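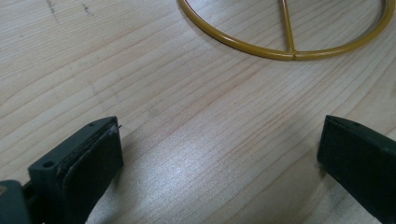 Is the "work-ready room" upgrade worth the money at the Navard?

Posted by Lino Amato in Hotels & Motels
Friday, June 28, 2019

I've got to spend 2 weeks in town for a job and the company will pay the standard rate at the Navard but nothing over it. When I rang to book, the bloke on the desk tried to sell me what he called a work-ready room. It costs an extra $37 a night. For that you supposedly get a proper desk, faster internet, late checkout and "priority access" to the lounge on the top floor.

I've been caught before. Last year I paid for a harbour view at another place and got a slice of water between two car parks, so forgive me if I don't take the brochure at its word. The website has the same four photos for every room type. The wording changes but the bed doesn't.

What I want to know from anyone who has stayed there:

Is the desk any better than the one in the standard room, or is it the same desk with a lamp on it?
Is the internet really separate, or does everybody share the one connection?
Does late checkout mean anything if you're not leaving until the end of the fortnight?

I don't care about the lounge. I can make my own coffee.

Two replies

Jerome Panganiban

Stayed there in May, five nights, and I had both kinds of room because they moved me halfway through. So for once somebody can compare.

Desk first. The upgraded room has a full-size one along the window wall and you can spread papers out on it. The standard room has a shelf that also holds the kettle, the TV remote, the hotel folder and the phone. If you're going to do paperwork at night for two weeks, that shelf will drive you mad. Whether it's $37 a night mad is another matter. You can ask them to clear the kettle and tray off it, which they did for me without any fuss, and then it's just about big enough for a laptop and a notepad.

Internet: I don't believe a word of it. They give you a different password, printed on a nicer card. I tried both in the same evening and couldn't tell them apart, and both dropped out at breakfast time when everyone was on. It's possible mine was a bad week. Ask them to put the speed in writing and see what they say. I asked, and got a smile.

Late checkout is useless to you, as you've already worked out. You'd be paying for it every night and using it once. I was in 701 at the end and nobody knocked until well past noon anyway, and by then I was on the standard rate.

What I'd do is this:

1. Book standard, and ask for a room at the back. The front ones cop the delivery trucks before six.

2. On the day, ask to see the room before you hand over your card. They don't love this but they'll do it. Sit in the chair. Look for power points you can reach without crawling. Mine were behind the bedhead.

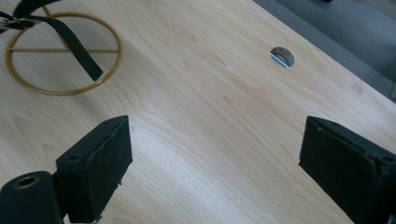 3. If the standard room is no good, ask what the upgrade costs for the whole stay instead of per night. The first price is for people who don't ask. I was offered it for a good deal less on the third night, when they plainly had empty rooms.

4. Get whatever they promise sent to you by email, with the name of the person who promised it. The evening desk knew nothing about what the morning desk had told me.

One more thing, the gym in the listing is at the Asa next door and you need to leave a deposit for the key. It's in the small print. The pool belongs to the Asa too, and it was shut.

Nistor

Never stayed at the Navard but all these upgrades are the same. It's the points they want you in for. Sign up to Drutix (free) and book through that, I got a better room with 1000 points once, might have been a different hotel. Also the parking there is terrible, my sister went. Take a power board.

Lino Amato (original poster)

Thanks Jerome, that's what I needed. I rang back this afternoon and asked about the internet speed in writing. Was told it's "business grade". Asked what that meant and was told it was suitable for business.

I've booked standard, back of the building, kettle off the shelf, and I've got an email that says so. They wouldn't give me a whole-stay price over the phone, said I'd have to talk to the duty manager when I arrive.

Nistor, I had a look at Drutix. It wants my phone number and date of birth before it shows me a single price, so I'll pass. Does the parking cost extra, or is it just hard to find a spot? The website says "available", which could mean anything.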